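Gisberg shared kitchen gets its sink back

Posted 1/11/19

Good news for everybody who has been carrying dirty plates down the hall to the other building - the kitchen on the second floor at Gisberg is open again! I went up this morning with my coffee cup to have a look, and I have to say I'm pretty happy with it.

If you missed the last item on this, the old counter had swollen up along the front edge and the sink had been draining slower and slower since spring. Gautam, the firm that did the stairwell for us, took the job on and had the old stuff out in 2 days. Then we all waited for the new counter, which came from Piline in the wrong length and had to go back (you may have heard the sighing from our office).

Anyway, it's in now. The counter is white, the sink is stainless steel and nice and deep, and the faucet is a tall one, so you can finally get a soup pot under it without tipping it sideways. That was the most requested thing on the sign-up sheet by a mile. There's a black wire dish rack that sits right down in the sink too. I wasn't sure about that at first, I like a rack on the counter, but the drips go straight down the drain and the counter stays free for chopping and for people like me who leave their lunch bag lying around.

The whole thing came to 703 dollars over what we had set aside, mostly for the new pipe under the floor. The fall book sale covered 300 of that and the rest comes out of the building fund, so there's no extra charge to anyone's monthly fee. Vultora is still to come by and look at the fan over the stove, which rattles. They've said November, and I'll post the day when I have it.

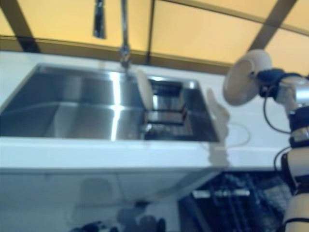
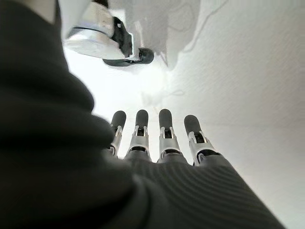
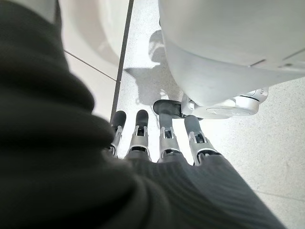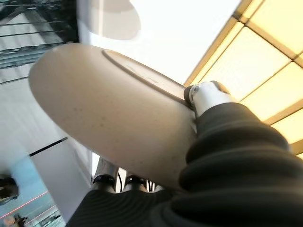

A few house rules while I'm at it. Plates go in the rack standing up, and please put them away before you head home - the rack is fairly small and it fills up fast at lunch. Cups can go on the shelf in room 100 for now, until we get the new hooks up. No scouring powder on the steel, please, just dish soap and the soft side of the sponge. And somebody has walked off with the big bread knife again, so if it's in your desk drawer, bring it back and we'll say no more about it!

The key is on the same hook as before and the hours haven't changed. If the drain starts acting up again, write it on the sheet by the door with the time of day, and I'll pass it on to Gautam on Monday.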